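Ulden adds soft pumpkin and matte tableware to its play table range

2/18/20

Ulden has extended its play table range with a set of plastic tableware and a soft toy pumpkin, the company said. Orders from schools and day care centers open this week, and delivery is planned for July. The set goes on sale under the name Plomum and replaces the harder play food that Ulden has sold until now.

The set is built around a place setting for one child: a mug with a handle, a round plate with a raised rim, and soft play food. The first item of play food is the pumpkin, made in orange and cream stripes. Gerrit Nkosi, who leads product work at Ulden, said the ribs were drawn deeper than on the first sample so that small hands could find a hold without looking.

Color was settled early. The mug comes in light blue and the plate in lavender, both in pastel shades picked to stand apart from the food. A white table was used for the color checks, as many of the centers on Ulden's customer list have white or near-white tops in their play corners.

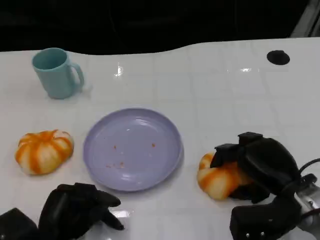 Ulden sells the pumpkin in pairs. Early samples went out singly, and centers reported that sharing one piece of food between two places at the table led to disputes. Pairs also suit sorting and matching tasks, which make up a large part of how the older range is used. Replacement pumpkins can be ordered on their own.

The plate has a flat center and no divider. A divided version was drawn up and dropped in the second round of samples – crumbs collected along the wall and the plate took longer to wipe. Real snacks are often served on play plates, whatever the packaging says, and Ulden decided to have the plate cleared for food contact. The pumpkin is not meant for use with food and should be kept off a plate that is holding any.

Cleaning instructions differ by part. The mug and plate can go in the top rack of a dishwasher. The pumpkin is washed by hand in lukewarm water with mild soap, pressed out and left to dry on a rack. It should not be boiled, bleached or left on a radiator.

Lacson, which handles wear testing for Ulden, put the pumpkin through 600 squeeze cycles and examined it for splits along the ribs. The plate and mug were dropped from table height onto a hard floor. Nanami Chiba, who ran the tests, said the one change that came out of them was a thicker joint where the mug handle meets the wall.

A trial at 19 centers ran before the design was fixed. Staff filled in a weekly sheet on use, cleaning and damage, and the sheets came to 468 in all. The most common request was for a second vegetable in the same soft material.

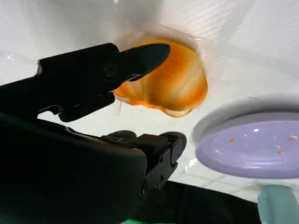
Jussara Mendonça welcomed the soft food but questioned the care it needs. Hand washing is fine for two pieces, she said, and becomes a chore once a center owns a full basket of them. She would also like a darker plate, as pale plastic tends to show scratches after a year.

Ulden said a darker plate is under review. A squash and a tomato are planned as the next items in the soft material. The Plomum set will be sold through Sturnomum, which already carries the rest of the range, and centers that took part in the trial may keep their samples.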